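4. Store visits

We visited two stores in June, the Coston supermarket near campus and the smaller Florberg market, to see how ketchup is shelved when it comes in both pouches and bottles. Bhatt and Wandenia were on our first list of stores but we ran out of time.

At each store we measured the shelf deck, wrote down how the rows were set up, and handled the packs the way a shopper would. We went before lunch, when the aisles were quiet. The deck space given to ketchup was 965 mm wide at Coston and 480 mm at Florberg. Depth was around 300 mm in both.

Bottles were easy to describe. They keep their shape and line up in rows, and taking one does not disturb the next. Pouches were harder. They stand on a folded base and tilt when the pack beside them is removed — we saw this at both stores. The spout at the upper corner also catches on the pack behind it if the rows are pushed close together.

We tried three ways of picking up a pouch: by the spout, by the top seal, and with one hand on the side and the other at the upper corner. The last one moved the neighboring packs the least, so we used it for the rest of the visit.
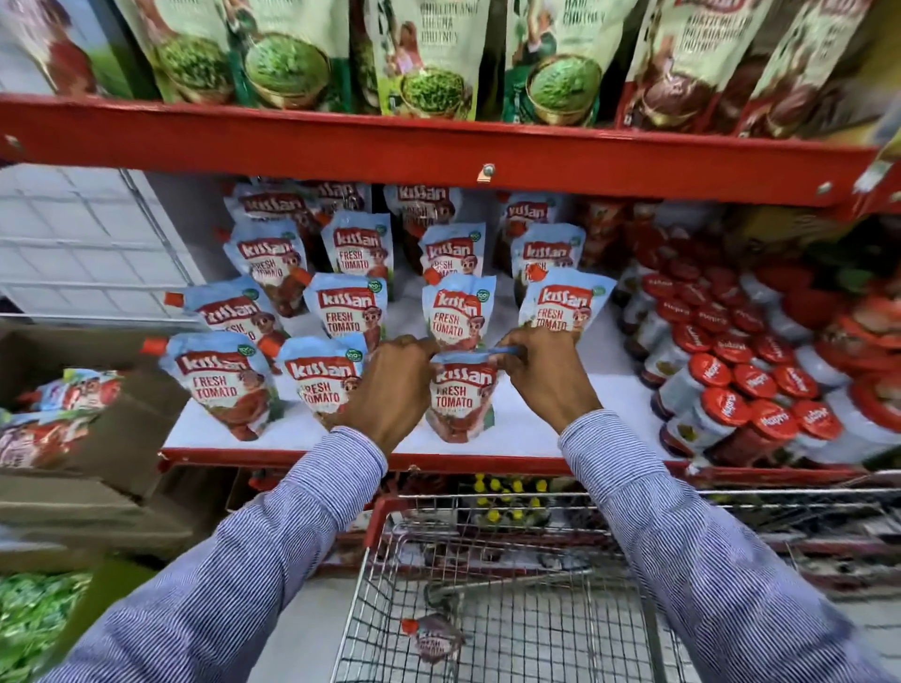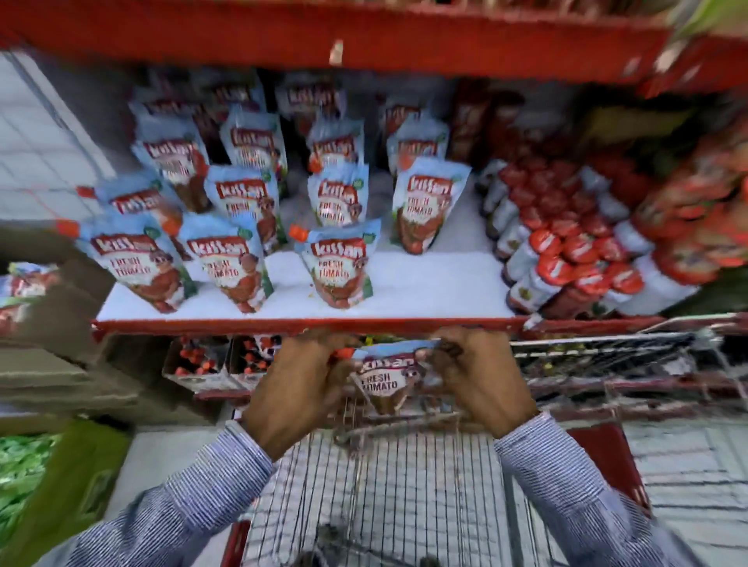 Kissan Fresh Tomato pouches, held with both hands at the shelf and over the cart.

5. Problems with the method

We did not ask staff how often the shelves are straightened, so we can't say how much of the leaning comes from shoppers and how much from stocking. Our tilt scores (0 to 2) were also given by eye. Two of us scored the same row differently at Florberg — we kept the lower score in Table 3.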